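4. Recording example runs for the shelf task

Read this section once the Flokura simulator is installed and both arms answer to the hand controllers. It covers one session of recording, from opening the gripper to saving the run. Training is covered in section 5.

Before you start

The learning system copies what it is given, pauses and wobbles included. Agree on one way of reaching into the cabinet and keep to it for the whole set. A set for the shelf task is 479 runs. A run may hold up to 3000 steps; anything longer is dropped when you save.

4.1 Setting the start position

1. Load the Uvholm cabinet and choose Reset.

2. Select the wrist view. Bring the gripper level with the shelf surface, fingers open and pointing into the compartment.
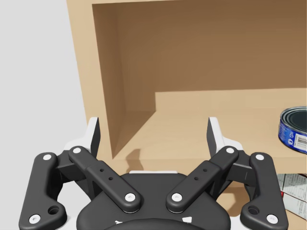 Babita Srivastava: I'd move the start position a little on each run. Ours were all identical in the first set, and the trained arm got lost as soon as it began somewhere else.

Small changes of this kind are allowed, and the setting Start Spread will make them for you. Leave it at 84 unless your project lead has given you another value.

3. Check that the wrist view and the front view are both live. Each has a green bar in the side panel while it is being stored.

4.2 Recording a run

4. Press Record and wait for the tone before you move.

5. Move one arm at a time. Park the other clear of the shelves with its gripper open. 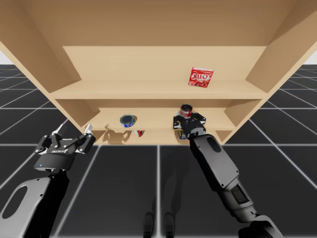

Figure 4-2. Front view, right gripper closed on a can, left gripper empty.

6. Close the fingers slowly. Once the item is held, draw it straight out before you lift or turn it.

Caution: Do not push items along the shelf with the back of the fingers. The simulator allows it, but the real arm at Inville will stop with a force fault.

7. If you miss the item, open the fingers, back out and try again within the same run. One retry is fine – the system needs to see how a miss is put right. After a second miss, press Discard.

8. To approach again, line up with the opening in the wrist view and keep both fingertips in sight.
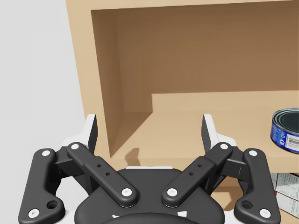
9. Put the item down at the target, open the fingers and return to the start position. Press Stop.

Note: Stopping early is the most common fault in new sets. The return movement is part of the example.

4.3 Checking and labelling

10. Play the run back at double speed in both views. Look for jumps in the arm's path and for moments when an item passes through a shelf board.

11. Pick a label from the list: Good, Retry or Reject. Do not type your own labels.

12. Step through the wrist view and mark the point where the approach begins.

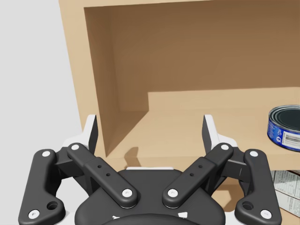
13. Enter your operator name and save. Runs go to the Echevarría folder and are numbered automatically.

If saving fails with error 1845, the disk is full. Leave the run open, clear some space and press Save again. Closing the window at this point loses the run.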